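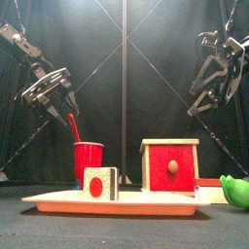 第四章 搬家服务的估价与排程

欢迎来到全书最热闹的一章！前三章讲了仓库、车辆和合同，从这里开始，我们要走进客户的家门，看一车家当怎样变成一张报价单，再变成一份当天能照着干的排程表。

学完本章，你应当能够：
独立完成一次上门勘估，并填写物品清单；
把清单折算成体积，选定车型和人手；
说明短期寄存与长期寄存在计价上的区别；
为同一天的两单业务排出合理的先后。

4.1 从一单业务说起

六月是旺季。Hinico搬运公司接到一单：客户要从Bomora小区的六楼搬到城南，新房要晚几周才能交钥匙，一部分家具得先入库。勘估员在屋里走了一圈，清单上记下168件物品，折合体积36立方米。客户自己原先的估计呢？“一小车就够了吧。”

这种落差太常见了，也正是勘估有意思的地方！客户想到的往往是沙发、床和冰箱，而阳台上的花盆、吊柜里的碗碟、床底下的换季被褥，加在一起能占掉小半个车厢。请先别急着往下读，拿张纸，把你自己住处的东西粗略列一遍，再到柜子里核对，看看漏了多少。

4.2 体积、重量与楼层

估价时最先看体积，它决定用什么车。重量影响人手和装车次序，书籍尤其要留心，箱子宁小勿大。楼层和电梯则决定工时：上面这一单没有电梯，Hinico派了两个班组，光是下楼就用去整个上午。

寄存部分由Hekov仓库承接，按占用体积和天数计费，入库时双方逐件核对并签字。本章的习题会反复用到这张入库单，空白样张见附录，编号2169。

关键术语：勘估、折算体积、装载率、入库单、等候费

4.3 勘估表的填法

勘估表共11栏，我们从第一栏“进出通道”填起。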